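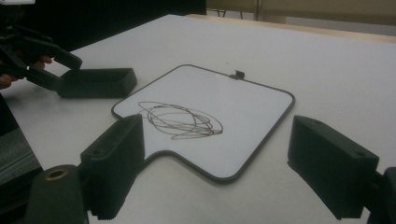

Ottilie Grirnik
Bench technician, Wornero hand-held grippers

Looking after the finger pads on your pair

If your grippers have begun to let a small whiteboard slide about, please don't go reaching for new fingers just yet! Nine times in ten the grooves only want a good clean, and you can do that with a cuppa beside you (well back from the bench, mind).

Put the gripper down with its fingers open. The part you're after is the ridged inner face, low on the finger. Work along the grooves with a dry, soft toothbrush, never across them, then wipe with a damp cloth and let everything air dry. Marker ink is greasy stuff, so go over it twice, and keep metho away from the pads altogether.

Next, check the brass-coloured threaded insert on the mount. It should sit flush and not turn under a fingertip. If it does turn, stop there and send the mount back to us.

Lastly, squeeze the trigger-like handle slowly a few times on the second gripper as well, feeling for any grittiness in the linkage. We clean ours every 300 grasps and swap the pads at 3,000, though one hard-working set at our Skirnitz bench was worn smooth by 2,101.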